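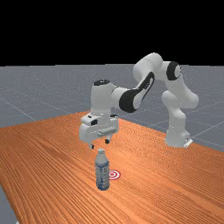
Page 12

Household Water: Storage and Handling
Notes for session 4, Luslow Adult Learning Centre
Tutor: Aishwarya Pai

Last session covered sources and treatment. These notes cover what happens to water between treatment and drinking. Clean water can be spoiled in the home, and in many places the water in the cup is worse than the water at the tap.

1. Why stored water goes bad

Treated water picks up germs again in three main ways: from the vessel, from hands, and from whatever is used to draw the water out. A wide-mouthed bucket with a shared cup brings all three together. Chlorine left over from treatment gives some protection, but it fades with time. It fades faster in warm rooms, in sunlight and in vessels that have a film on the inside.

Cloudy water needs more chlorine than clear water. Let it settle and strain it through clean cloth before dosing. Boiled water has no lasting protection at all and should be covered as soon as it is off the heat.

2. The vessel

A good storage vessel has a narrow opening, a lid that fits, a flat base and a tap. If there is no tap, pour the water out. Do not dip. Vessels that once held fuel, paint or farm chemicals must never be used, however well they have been washed.

To clean a jerrycan, put in a handful of clean gravel with soapy water, shake hard, empty and rinse twice.

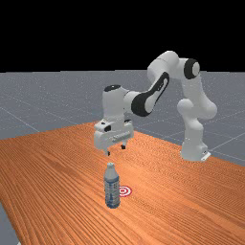
The same applies to the lid and the thread around the neck, where dirt collects and is easily missed. A bottle brush reaches most of it. Leave the vessel upside down on a rack to drain, and do not dry the inside with a cloth.

3. The Pikcombe survey

The Pikcombe survey is the main reading for this session. Guadalupe Ledesma and Braulio Barajas visited 277 homes and took 1012 samples in all, from taps, storage vessels and drinking cups. Points to note:

- Tap samples were mostly clean. Cup samples were mostly not.
- Homes with a tapped vessel did better than homes that dipped, even where the treatment was the same.
- Covering the vessel made little difference if people still dipped into it.
- Families often kept drinking water and washing water side by side in vessels of the same shape, and mixed them up.

Asnakech Feyisa's reply, also in the reading pack, questions the cup results. She argues that the cups were sampled after they had been handled by the visitors. Read both and come with a view.

4. Routine for the home

Copy this list into your workbook. It will be used again in session 6.

- Wash hands with soap before drawing or pouring water.
- Keep drinking water off the floor and away from animals.
- Use one vessel for drinking water only, and mark it.

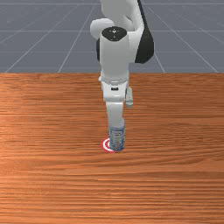
- Empty and clean the vessel before refilling. Do not top up.
- Keep cups upside down on a clean surface.
- After adding liquid chlorine, wait at least half an hour before drinking.

5. Coursework

Write one side on how water is stored in a home you know well. Say what you would change first and what it would cost. Marked out of 20. Hand in to Yatziri Ochoa at the front office by April 21, 2018.

Related handouts
Session 2: Wells, springs and rainwater
Session 3: Boiling, filtering and chlorine
Session 5: Reading a water test
Reading pack: The Horkthorpe pump notes
Reading pack: Water sellers in Ayala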